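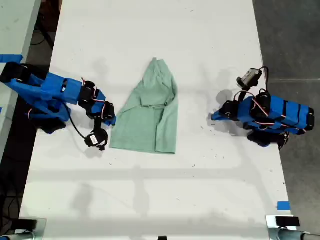

The two-arm table in our Stetville workshop, with a green shirt partway folded.

Reports > Cliswood Small Grants > Ziridico folding software > Second progress report

Second progress report to the Cliswood fund
Prepared by Ustyna Chornovol, with notes from Gayan Saha
3rd May

Dear friends at Cliswood,

Thank you for your patience with this one. Gayan and I kept putting off the writing because there was always one more run we wanted to include, and at some point you have to stop and tell people where you are. So, with a cup of tea at my elbow and the logs open in the other window, let me try to do that properly.

You will remember that when we wrote in October the software could drive one arm well and two arms badly. Each arm had its own control loop on its own clock, and when both of them took hold of a shirt the cloth would get tugged one way and then the other. We have since rewritten that part from the ground up. A single loop now sends commands to both arms together, and it runs at 30 cycles a second, which matches the rate at which we read the cameras. It sounds like such a small change when I put it in one sentence! It took us most of the winter, and a good deal of it was spent chasing one late message on the right side.

Perception is the part I am happiest about. The old version looked for the outline of the shirt and guessed at the corners, and it did fine on a shirt lying flat and very poorly on anything bunched up. Gayan replaced it with a model that marks likely grasp points along the edges and gives each one a score. He trained it on 2,000 labeled pictures, nearly all of them labeled by him (I did a few evenings' worth and have new respect for the man). Collars are still a trouble spot. When the collar sits in the middle of a half-folded bundle, the model will sometimes take it for a hem and score it far too high. Light-colored cloth on our white table is the other weak area, and we would like to spend time on both before we touch anything else.

The planner has changed less than we promised, and I would rather say so plainly. It still picks from a short set of folds and checks that the two arms will stay clear of each other before it moves. What we added is a way to stop halfway, look again and choose a new fold if the cloth has slid. It works, but the second look is slow, and the arms sit there waiting long enough that visitors ask us if something has crashed.

On tooling, we now have a replay viewer, which we have been calling Zinchenko in-house. It lines up the camera views, the joint positions and the planner's choices on one timeline, so you can scrub back to the moment a grasp went wrong and see what the software believed just then. We have 524 full folding attempts saved in it so far. I had thought of this as a nice extra when we wrote the proposal, and it has become the thing we open first every morning.

Spending is in line with the plan, apart from storage for the recordings, where we guessed low. We have covered the difference from the travel line and don't need anything further from you this period.

For the coming months we hope to fix the collar problem, get that second look down to a pause a person wouldn't notice, and tidy the viewer enough to hand it to another group. Gayan would also like to try long sleeves. I have asked him to wait, and he has agreed, more or less.

If you are ever near Stetville, please do come by and watch a few folds. We would be glad of the company.

With warm thanks,
Ustyna

Related reports
First progress report: one arm, one shirt
Ziridico proposal summary
Notes on camera timing and late messages
Grasp point labeling guide, version 2

Contact the Ziridico project | Copyright Ziridico | Back to top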